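Thu 18 March
Bench notes, sewing corner, Podham workshop

Drawstring bags, second round. I'm so pleased with these! The orange one came out best of the lot, and I say that as the person who unpicked its side seam twice last week. The nylon from Kukovex is slippery stuff, but a fresh needle and a longer stitch got me through it, and the channel for the cord is straight for once.

What I changed from the first round: the channel is deeper by 4 mm, so the cord runs without bunching. I also stopped backstitching right at the opening. That little lump of thread was what the cord kept catching on, and it took me far too long to spot it. Ostap Yatsenko found it in a minute by turning a bag inside out and running his thumbnail along the seam (thank you, Ostap – I owe you a coffee).

Cord: still on the Strobel roll, 100 m when we bought it and plenty left. Cut ends need sealing straight away or they fluff up and won't go through. I tried tape, I tried glue, and a quick touch of the lighter beats both of them by a mile.

Colors. Green and light blue are both cut from the new bolts and I can't decide between them. Ostap likes the blue for the Stulance order. The green is so cheerful, though, and a bag that color is hard to lose at the bottom of a backpack. Maybe we just offer both and let them argue about it.

Spent a happy hour after lunch on the big white table, laying the bags out flat and going over the corners. The corners are where a bag like this gives up first. Pull on the cord, pull on the strap, look at the stitching, pull again.
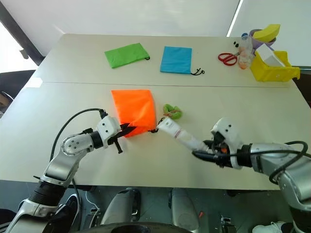
The lower corners want another row of stitching before anything ships. It's a small job and I'd like to do it on all the colors at the same time, so the thread only gets changed when it has to be. Red-handled scissors are fine for cord but please keep the good shears for the nylon!

Still to do:
Reinforce lower corners, 3 rows in place of 2
Ask Kukovex if the orange will still be around in May
Try a cord lock on one bag and see if it's worth the fuss
Wash test, orange first
Write the cutting sizes on the card pattern, the pencil has nearly rubbed off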